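Print this article E-mail this article

Search Go Advanced search Archive

Home & Work

The Lid Problem

Machines can weld a car door. Putting the top back on a plastic container is still a long morning's work.

The kitchen at Jidville has a sink with no water in it, a stove that has never been lit and a dishwasher that has been loaded and unloaded more often than any dishwasher in the county. It sits in the back half of a former carpet warehouse. The front half is set up as a packing room, with shelves, bins and a short conveyor. Between them is a strip of yellow tape on the floor, and visitors are asked to stay behind it when the arms are moving.

I spent nine days there, spread over the spring, to answer a question readers keep sending in. Can a machine do the chores yet? They mean the dull ones: clearing a table, sorting laundry, putting leftovers away. Shop owners write in with their own list, which has more boxes in it but is otherwise much the same.

The short answer is that a machine can do a good many of these jobs some of the time, slowly, in a room it knows. The long answer takes in lids, light, floors, money and how much mess a person is willing to live with.

What the list looks like

Jidville keeps a list of household and shop-floor tasks, and at my last visit it stood at 257 entries. Each one is written as a plain instruction, the way you would write it for a teenager. Put the cups on the top rack. Fold the hand towels in thirds. Move the full bin to the cart and bring back an empty one. Put the lid on the container.

A task is marked as done when an arm gets through it 200 times in a row without a person stepping in. That is a high bar, and the staff argue about whether it is the right one. A parent with a baby on one hip would not pass it for towels. But a machine that drops one glass in every fifty is a machine people unplug, so the bar has stayed where it is.

Very few tasks have cleared it. Wiping a flat counter has. So has moving a bin of a known size from a shelf to a cart. Loading plates works if the plates are all alike and no one has left a fork under them. Towels come close on good days.

Lids have not come close.

Why a lid is hard

Pick up a food container with a round lid and pay attention to your hands. You turn the lid until it feels level. You press one side and feel it give, then run your thumb along the rim. If it pops up across from you, you press again. You probably do all this while talking.

The arm has to do it with two stiff fingers and a camera. From across the table the camera gets a fair view of the job. The trouble starts at the end, when the wrist comes in close. A smooth piece of plastic in one color gives the software few marks to go by, and at that distance most of what makes it a lid is out of view.

Then there is the force. A container with some flex in it bends when pushed, so the arm may read resistance and decide the lid is on. Push too hard and the container slides. Some labs clamp the container to the table, which makes the numbers look better. Jidville doesn't allow clamps, on the grounds that kitchens don't have them.

The software behind the arms is called Mazurek. It learns mostly from people, who guide the arm by hand through a task again and again while the computer records the motion and the camera views. For the lid work it had 3,258 such runs by the end of my stay. The people who guide the arms are paid by the hour and are quick at it. One of them told me she now closes her own lunch box in slow motion.

More runs do help. In the first batch, the arm often set the lid down beside the container and let go of it there. By the time I came, it usually got the lid over the opening and usually got one side down. The far side was where things went wrong. It would press, back off, look, and press the same spot again. I watched it do this for the better part of a coffee break before an operator hit the stop button and reset the table.

The shop floor is ahead, a little

Across the yellow tape, things look better. A stockroom is a kinder place for a machine than a kitchen. The boxes are square. The lights stay on. The shelves are where they were yesterday, and the people who work there can be told not to leave a coat on the conveyor.

Cukasis, a parts wholesaler that shares the cost of the packing room, has put two of the arms to work on its own floor. They move bins from the receiving table to a cart on the evening shift. A supervisor there described the arms as slow but steady, and said the crew had stopped watching them after the first week. Bins that arrive cracked, wet or overfilled still go to a person. So does anything in a bag.

The bag is to the stockroom what the lid is to the kitchen. It has no fixed shape. It slumps when you lift it, and what is inside moves. Cukasis tried for a month to have an arm pick small bagged parts out of a bin and gave up, at least for now. The job went back to the people who had been doing it before, and they finished the backlog on a Saturday.

The company did not cut any jobs when the arms came in, and it did not add any. What changed was who carries bins at the end of a long shift. The crew seemed to think that was worth having. One man said his back had no complaints.

What it costs to keep one

Buying an arm is only the start. Someone has to clean the cameras, replace the finger pads and tell the software when a new kind of bin comes in. At Cukasis this takes up part of one person's week. In a house it would fall to whoever already fixes the printer.

Space is another matter. The arms at Jidville are bolted to steady tables. A machine that moves from room to room needs a wheeled base, and a wheeled base needs wide doors, flat floors and no rug with a curled corner. I measured my own kitchen when I got home. The base would fit between the counter and the table if no one was sitting down.

Speed matters too, though less than I expected. A slow machine that works overnight is fine for towels. It is less fine for dinner dishes if you want the counter back before bed. It also makes noise. The arms give off a low whine when they hold a pose, and you would hear it through a bedroom wall.

Sukgate, a home care agency with an interest in the project, has been asking a different set of questions. Its clients are mostly older people who live alone. Many can cook but have trouble with tight lids, heavy pans and anything on a low shelf. For them a machine that could open and close containers would be of real use, even if it took its time. It would also have to work near someone with poor balance, which is a much stricter test than anything on the list so far. The agency has not set a date for a trial and told me it won't until the lid task is marked done.

A morning at the table

On my last visit the lid task was up first, at 8:30, before the packing room got loud. The operator worked at a pale wood table with light blue plastic on it. She wanted to go over the close-in views, where the software has the most trouble.

The wrist camera's view, at two points in the session:

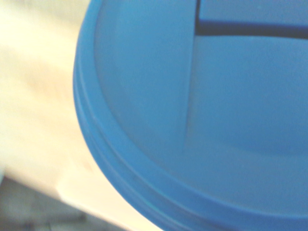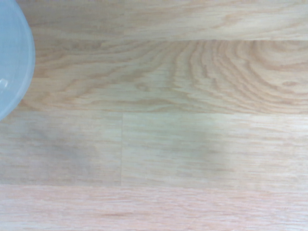 JIDVILLE, June

The people here do not agree on how long it will take to get lids marked done. One group thinks it is a matter of more practice runs and wants to double the hours at the table. Another thinks the fingers are the weak point and that no amount of practice will make up for not being able to feel a rim. They have a softer finger pad on order, with a pressure sensor built in, and the plan is to run both ideas side by side through the summer.

Both groups do agree on what should come after. The next tasks on the list are jar tops, zip bags and the foil on a casserole dish. Foil worries them the most. It tears, it shines under the lamps and it never takes the same shape twice.

As for the readers who wrote in, my advice is to hold on to your money for now if you were hoping for help in the kitchen. If you run a stockroom with square bins and a flat floor, it is worth making a phone call, and worth asking to see the thing run for a full shift before you sign. Bring some of your own bins, including a bad one.

When I left, the lid had gone on four times that morning and come up on one side more often than that. The operator had reset the table again and was waiting for the arm to swing back to its starting point.

Print this article E-mail this article

Contact us | Copyright, all rights reserved | Back to top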